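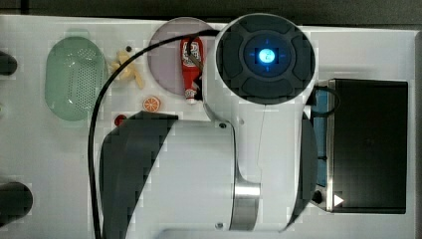

The white tabletop at Fleveck, Kodton.

FLEVECK TOY LIBRARY OPENS ITS DOORS TO EVERY FAMILY IN KODTON

KODTON, June - Fleveck Toy Library is delighted to share that borrowing is now free for every household in town, and we could not be happier to be telling you so! For years our members paid a small yearly fee, and thanks to a very kind gift from Plarketti, the family-run grocery on the square, that fee is gone for good.

The shelves now hold nearly 3,000 toys, puzzles and games, with a pretend kitchen corner that the little ones seem to head for before their coats are off.
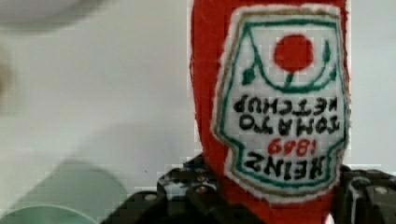

Fleveck News - Issue 19

"I borrowed a shape sorter when my eldest was a baby, and now she helps me pick out board games for the weekend," said Eldana Degefa, who runs the front desk. "I want new parents to come in, have a sit down and take home whatever looks fun."

Current members don't need to do a thing. Your card still works, and any fee already paid for the coming year will be sent back to you by mail.

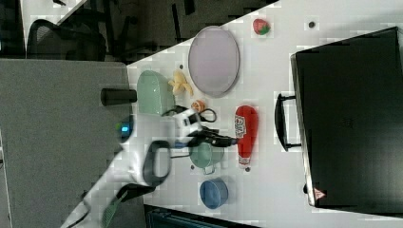 How long can we keep a toy?
Most toys go home for three weeks, and you can renew by phone if no other family is waiting.

Soft toys are washed between loans, and puzzles are checked for missing pieces - so please do tell us if one has gone under the couch. We really don't mind. 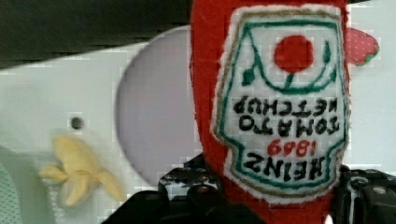 Joining and Contact

Bring a piece of mail with your Kodton address and we will make your card while you wait. For press questions, please ask for Caoimhe Costello at the Fleveck front desk.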